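Cómo preparar la declaración ambiental de un componente para autobuses

Esta guía se dirige a los proveedores que deben entregar a Jurkex los datos ambientales de sus piezas de carrocería e interior. El procedimiento se aplica a toda referencia nueva y a las que cambien de material o de planta de fabricación.

1. Definir la unidad declarada

Indique la pieza, su masa en kilogramos y la vida útil prevista. Si la referencia se suministra en varias longitudes, declare la más vendida y adjunte una tabla de conversión para las demás.

2. Delimitar el sistema

Incluya la extracción de materias primas, el transporte hasta la planta y la fabricación. El uso y el fin de vida se declaran por separado — nunca sumados a las etapas anteriores.

3. Recopilar los datos de fabricación

Los consumos de electricidad, gas y agua deben corresponder a un ejercicio completo. Cuando una línea produzca varias referencias, reparta el consumo por masa. Ejemplo: una línea de la planta de Kutovari consume 672 kWh por lote y cada lote pesa 219 kg; el cociente entre ambas cifras es el valor que se anota en la casilla de electricidad.

4. Registrar el transporte

Anote el modo, la distancia y el grado de carga de cada trayecto. Los envíos agrupados a través de Brasutix se consignan con el justificante del operador.

5. Declarar los embalajes

Pese por separado cada material de embalaje, incluidos el cartón y el plástico, y no incorpore su masa a la de la pieza. Los embalajes retornables se dividen entre el número de usos acreditados.

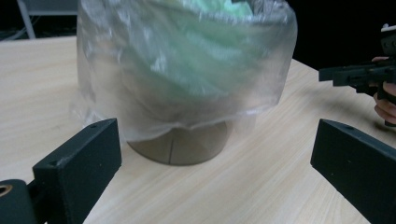
Cilindro de cartón marrón y bolsa de plástico transparente.

6. Enviar el expediente

Cargue los archivos en el portal Dhanial, en el apartado «Datos ambientales». El plazo de revisión es de 60 días. Si se solicitan aclaraciones, el proveedor dispondrá de 18 días para responder — transcurrido ese plazo, el expediente se archiva y deberá presentarse de nuevo.

Conserve los justificantes originales mientras la referencia permanezca en catálogo.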